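Sim demos for a small arm: how much should I randomize the table?
Board: Learning From Demos
5 replies

dunne_bench
Original post, September

Hi all, long-time reader, first real post. I'm collecting teleop demos in simulation for a short reach-and-grasp task and I've managed to confuse myself about textures. The project is called Kinarier (please don't ask, the name stuck before I could stop it). One arm, one small thing to pick up, me driving it with a controller in the evenings.

So far I have 800 episodes saved. I went a bit wild on the work surface, so it's all magentas and violets in a patchwork right now, and I let the light throw proper hard shadows.

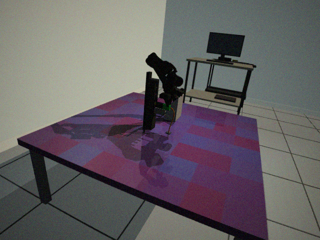 Re: Sim demos for a small arm
climex_fan

Love the colors, my eyes hurt! I'd go further if it was me. Swap the whole palette every episode, purple one time and mustard the next. I trained on one loud texture for ages and the policy basically learned the texture. Moved the same task onto a plain gray top and it just hovered there like it was waiting for a bus.

Also, are your room and floor changing at all? White and gray tile is fine, but if it's the same tile every time you've got a constant sitting behind everything.

Re: Sim demos for a small arm
pegboard_annie

I'm going to disagree with climex_fan a little. Randomizing is great once you know the demos are good. If you randomize everything on day one and the policy flops, you won't know whether it's the textures or your driving. Freeze the look, train something small, see if it can do the task at all in the world it was trained in. Then go nuts.

The thing I'd worry about more is the shadow. That arm throws a big dark shape over the tabletop, and I'd bet a sandwich the network is using it to judge height. Which works fine until you move the lamp.

Re: Sim demos for a small arm
dunne_bench

Okay, the shadow thing hadn't crossed my mind and now I can't stop thinking about it. The lamp is in the same spot in every single episode. Ugh.

I went back through some episodes to look at the approach, when the gripper is pointing straight down and I'm lining it up over the little orange bit. That's the part I'm slowest at, and I tend to stop and fiddle – lots of tiny corrections, then a grab.

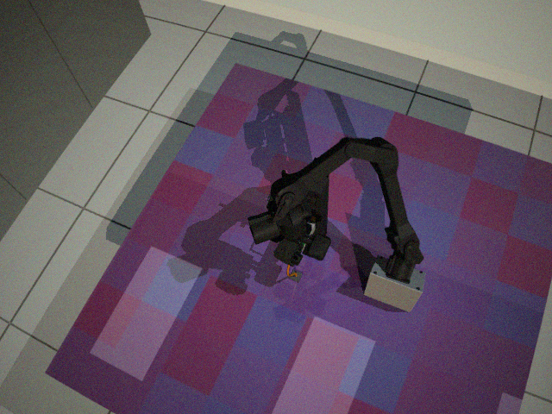
So my other worry is that half of what I've saved is me dithering. Do you folks trim the pauses or leave them in? I tried cutting every stretch with no motion and the replays got jerky, but leaving them in feels like I'm teaching it to hesitate. I drive at 9 in the evening after a full day, so the later ones are worse, I can feel it.

Re: Sim demos for a small arm
climex_fan

Leave the corrections, cut the naps. Corrections are gold, they show it how to get back when it's a bit off. Sitting still while you scratch your nose is no use to anyone. I drop a pause if it's longer than 2 seconds and keep the rest. We used that on the Adasia set and the jerkiness went away once I stopped cutting the short ones.

I still say randomize early, by the way. Annie and I have had this fight before.

Re: Sim demos for a small arm
pegboard_annie

We have, and I was right then too :)

On the pauses I agree with you, for once. dunne, I'd split what you've got into 2 piles, smooth ones and fiddly ones, and train on each before you record anything new. If the smooth pile wins by a lot, you've got your answer about the late sessions. And move that lamp! Even a few positions would help, and if your setup saves the joint states you can re-render the old episodes with new light and not drive a single one again.

Re: Sim demos for a small arm
dunne_bench

It does save joint states, so I'm going to start the re-render tonight with the lamp moved and the colors left alone. Then the piles. I'll post the numbers in this thread when I have them, even if they're embarrassing.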